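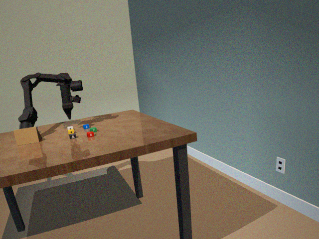
Rules for Robot Arms

A robot arm can pick things up, turn them over and put them down in a new spot. It does what its program says. It does not know if a person is standing in the way, so people have to make rules to keep everyone safe.

At the Windum learning centre, Callum Sedgwick teaches kids how to program an arm to sort small cubes by colour. Before anyone gets a turn, they learn these rules.

Try it on the computer first

Programmers often build a pretend robot in a computer. This is called a simulation. The pretend robot has a pretend table and pretend cubes. If the arm bumps the table in a simulation, nothing gets broken. You fix the program and run it again. At Windum, a program has to run 60 times on the computer with no bumps before it goes on the real arm.

Stay out of the reach zone

The reach zone is all the space the arm can get to, including the space above and behind it. At Windum there is yellow tape on the floor to show where it ends. Stay behind the tape when the power is on. An arm that is holding still might only be waiting for its next step.

Know where the stop button is

Real robot arms should have an emergency stop. It is usually a big red button. Anyone can press it, even if it is not their turn. You will not get in trouble for pressing it when you were worried.

Start slow

The first run of a new program is always done at low speed. That gives you time to see a mistake and stop the arm.

Keep the table tidy

Only put out the things the robot needs. Pencils, drinks and phones stay on another table. Tie back long hair and tuck in loose strings.

Who makes the rules?

Grown-up workplaces have rules too. Some are laws. Others are called standards, which are written by groups of experts who agree on a safe way to do a job. Many countries use the same standards, so a robot built in one place can be used safely in another.

Words to know

Gripper: the part at the end of the arm that holds things.
Joint: a place where the arm bends or turns, like your elbow.
Program: the list of steps the robot follows.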